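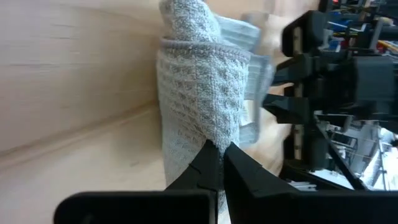
Household chore robotics is the branch of automation that tries to get machines to tidy, fold, pack and wipe the way people do. Progress has been quick and great fun to follow! Soft things remain the hard part: a towel or a bag takes a new shape every time it is touched.
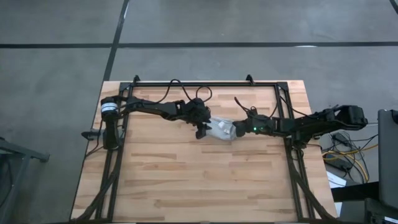

Two robot arms with a plastic bag between their grippers.

The Driddale trials, run by Meron Demissie, score machines on 114 chores, from folding towels to bagging small parts. In the November round the best entry, Skarent, finished 8 of them without help, up from 3 the year before. Shop-floor jobs with stiff parts still score far higher than laundry.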